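Subject: Re: [verwood-users] Label template margins and the January price change
Date: October 2025

The template problem first. The fix that worked for me is below the quoted part.

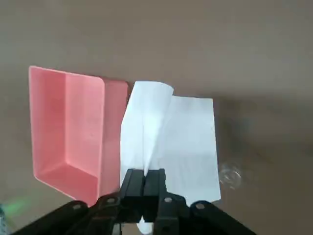 I print return labels and packing slips on the same machine, so I ran into this too. The labels come out shifted down by a line or so, and the last row gets clipped.

> I moved our store from Fludesico to Verwood last month and
> the shipping labels no longer line up. The preview looks
> right but the printout doesn't. I have tried two browsers
> and get the same result in both. Is this a known problem?
> Also, does the January price change apply to people who
> came over on the old Fludesico plan? The notice I got
> doesn't say.

It is known. Ticket 3457 covers it and is still open. Verwood reads the page margin from the imported template and then adds its own on top. Fludesico stored that margin in a different place, so you end up with both. The preview only uses one of them.

What to do:

Open the template, go to Page Setup, and set the top margin to 0. Save it under a new name. If you save over the imported one, the old value comes back the next time the store syncs -- I lost an afternoon to that. Then set the new template as the default for each shipping method. There is no way to do it for all of them at once.

If you use the Jasta add-on for customs forms, leave its template alone. It does its own layout and the change will break it.

On the price, my notice said that imported accounts keep the old rate for up to 900 orders a month. Past that, you move to the regular plan. I don't know if they count canceled orders. I asked support and got a link to the same page you probably have. If anyone has a clear answer in writing, please post it.

One more thing for people still planning the move: export your order history in batches of 25 pages. Larger exports stop partway through with no error message, and the file looks fine until you open it.

Vukadinović
(small shop, on Verwood since January)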